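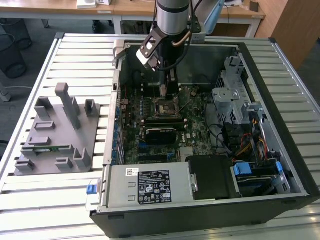

The arm over an open desktop tower at the Gedel workshop, with the printed parts fixture on the left.

Gedel members open robot computer repair bench to other workshops

7 July 2022 - Gedel, the shared workshop for home builders and repairers, today announced that the plans for its robot repair bench are available to any community workshop that wishes to build one. The bench was designed and put together by members in their own time. It is intended for trials of the small, fiddly jobs found inside an ordinary desktop computer, such as handling memory modules and working close to the processor socket.

The project, known as Trisus, began in November as a home build. It moved to the shared workshop when the arm outgrew the spare room in which it had first been set up. Members have since rebuilt the mounting, rewritten the control software and replaced the first set of printed holders.

The table top is made from aluminium extrusion laid in parallel slats. A computer case is placed on its side with the panel removed, so that the arm can work from above. Next to the case is a 3D-printed fixture, a flat plate with raised posts and slots, which gives parts a known place to rest. The fixture can be printed in a single piece on most home printers with a large enough bed, although members recommend a slow first layer and a full night for the job.

The total spent on materials, leaving out the arm itself, was 385 pounds. The arm was bought second-hand through Maillard, a dealer in used workshop equipment, which also supplied the replacement cable set. Vimeck, a local metalworking firm, cut the extrusion to length and made no charge for the work. Gedel wishes to record its thanks to both. 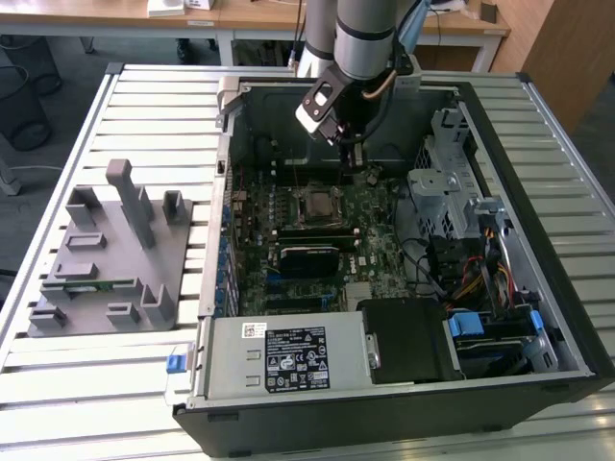
Members who have used the bench asked for the fixture files to be released first, and one remarked that getting the plate right had taken longer than getting the arm to move. Another felt that the written instructions should say much more about fixing the plate firmly to the slats, as a shift of 2 millimetres is enough to spoil a run. Both points have been taken up in the published version, and the section on clamping has been written again from the beginning.

The release contains drawings for the table, print files for the fixture, a parts list and the control software. It also includes the log of test runs kept by members during the spring, with notes on those that had to be stopped by hand. Gedel has chosen to publish the log in full. Workshops planning a similar build may find the entries on cable routing of particular use.

The bench remains a trial set-up and is not offered as a repair service. Computers used on it are older desktop machines set aside for the purpose, and no member's working computer is accepted. A trained member must be present whenever the arm has power, and hands are to be kept clear of the case until the arm has been stopped.
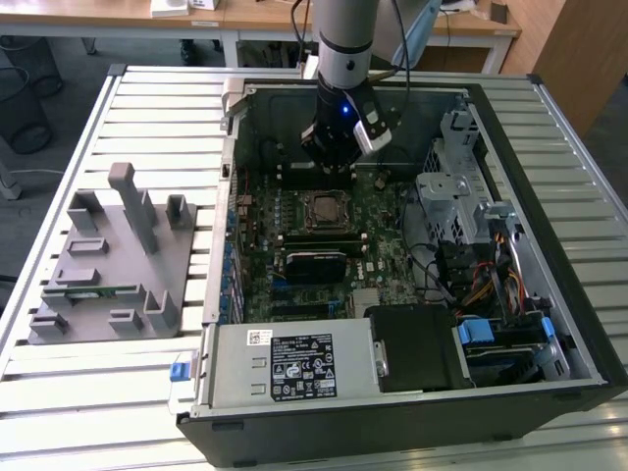 Training for new users takes one evening and is open to all members aged 18 or above. Each session has 10 places and covers safe stopping, setting the start position and loading the fixture. Over 23 members have completed it to date. Places are booked through the workshop desk, and those who have not used the bench for three months are asked to attend again.

Work on Trisus will continue through the rest of the year. The next stage is a second fixture with holders for screws and drive carriers, to be followed by a lighter finger set for the gripper. Drawings will be added to the release as each part is approved for general use - workshops that have already begun building need not wait for them, as the table and the mounting will stay the same.

The plans may be used and changed freely, provided that Gedel is named as the source. Printed copies can be consulted at the workshop during normal opening hours.

Notes to editors

Gedel is a members' workshop with areas for wood, metal, electronics and printing. Trisus is the name of the bench project and of the software released with it. Visits by the press can be arranged through the workshop desk with one week's notice.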